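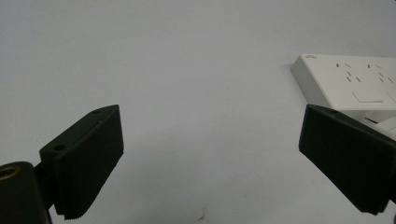 I'd been meaning to go back to Inurcombe for years. My aunt used to take me when I was small, mostly for the ice cream, and all I could remember of the church was that it was freezing and that somebody had carved a pig on the end of a pew. So when I had a free day in May and the weather looked all right, I packed a sandwich and went to find the pig.

It's a funny place to get to. The bus drops you by the turning for Lesent Farm and after that you're on your own feet, down a lane with hedges so high you can't see a thing until the tower pops up over the top of them. I took the wrong fork (the one with the milk churn, don't take that one) and ended up in a field with some very interested cows. Back up the hill, try again.

The church sits below the village, which surprised me. I'd remembered it at the top. It's nearly all local stone, a sort of gingery brown, and the tower is short and fat with a little stair turret stuck on one corner like an afterthought. According to the leaflet (50p in the box, well worth it) the bottom of the tower is Norman, the rest of it got rebuilt after a fire, and the north aisle was added when wool money was sloshing about. Then the Victorians came along and did what they did everywhere, so the chancel is all shiny tiles and brass. I quite like a shiny tile. I know you're not supposed to.

The door is the best bit from outside. Round arch, zigzags, and a row of beaky little heads biting the moulding, a bit worn on the side that catches the rain. One of them looks exactly like my old geography teacher. I stood there grinning at it for far too long and a man walking his dog gave me a wide berth.

Inside, still freezing! I was so pleased. It has that smell too, candle wax and damp hymn books. I went straight down the nave looking at bench ends and there are lots more than I remembered: vines, a ship, a man with a flail, two fish going round in a circle, somebody's initials with a knot between them. No pig. I went up one side and down the other and I was starting to think I'd made the whole thing up, and then I met Tirta Saragih, who was doing the flowers.

Tirta moved to the village six years ago and knows every inch of the building. The pig, she told me, is on the back of the front pew, facing the chancel, where only the choir can see it. Which makes sense, as my aunt sang, and must have sat me up there with her for practice. So there it was. It's playing the bagpipes! I had completely forgotten the bagpipes. It's only the size of my hand and its snout has gone dark and smooth from people rubbing it, and yes, I rubbed it as well.

She then showed me something I'd never have spotted, a bit of wall painting behind the organ. You have to squeeze in sideways. There's a red foot and the hem of a robe and some wavy lines for water, so they reckon it's St Christopher wading across with the child on his shoulder, only everything above the knee has been lost. It was under limewash for the best part of 300 years and came to light when the old organ was moved. The red is still so bright. Tirta says a visiting expert got very worked up about the toes.

What else? The font is plain and enormous, like a horse trough on a leg. There's a wall tablet to a family called Majimbun, which isn't a name you expect on a hillside like that one, and the inscription only gives a ship and the word "returned". I'd love to know more. If anybody reading has come across them, leave me a comment, please.

You can go up the tower, but only when there's someone to let you through the little door, and I was out of luck. Five bells up there, apparently, and the oldest one is cracked and only gets rung at New Year.

A few practical things if you fancy it. The church is open from mid-morning until 5, later in summer. The loo is in the village hall and you need to ask at the shop for the key. The path from the lych gate is steep and was slippery even on a dry day, so wear proper shoes, which I hadn't. The Cevix tearoom next to the green does a cheese scone the size of a hat, but it shuts at 2, so go there first and do the church afterwards. I did it the other way round and ate my squashed sandwich on the wall.

I'm going back for the harvest service, when Tirta says they put a ring of apples round the pig.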